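Section 4. Getting Your Gondero Tower Ready for Its New Drive

Now for the fun part — opening up the case! Most of this job takes only your hands and one screwdriver.

1. Shut down the computer, unplug the power cord and lay the tower on its side.
2. Take off the side panel and put its screws in a cup.
3. Touch bare metal on the case before you reach in.
4. Find the memory slots and the CPU socket. If the socket is open, keep fingers and tools well clear of the contacts. 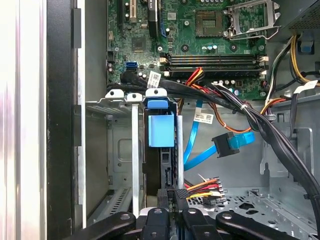
Mahsa Pakzad adds that a strip of masking tape on each cable, with a letter to match the connector, makes putting it all back a real pleasure.

CAUTION: Never open the power supply itself.

5. Move loose cables away from the drive bays. A soft tie works great, and you can reuse it.
6. Look over the drive bay and its blue plastic parts before pulling on anything.

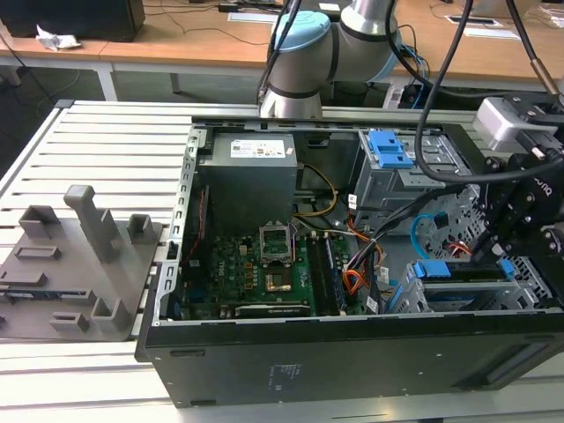
Do I have to take the memory out to change a drive?
Leave it where it is. Just check that the latches are closed before you put the panel back on.

7. Unplug the data cable first, then the power cable. Hold the plug and pull straight, never by the wire.
8. Slide the old drive out and set it on a clean, dry surface.
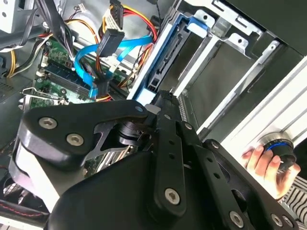 Good cable routing is my favorite part of any build, and it's worth an extra five minutes here. Give every data cable a wide, easy bend, like the bright blue SATA cable looping up toward the drive cage, and don't fold it flat under the panel. Keep the power wires clear of the fan blades too.

NOTE: For drives up to 4,000 GB, go on to Section 5.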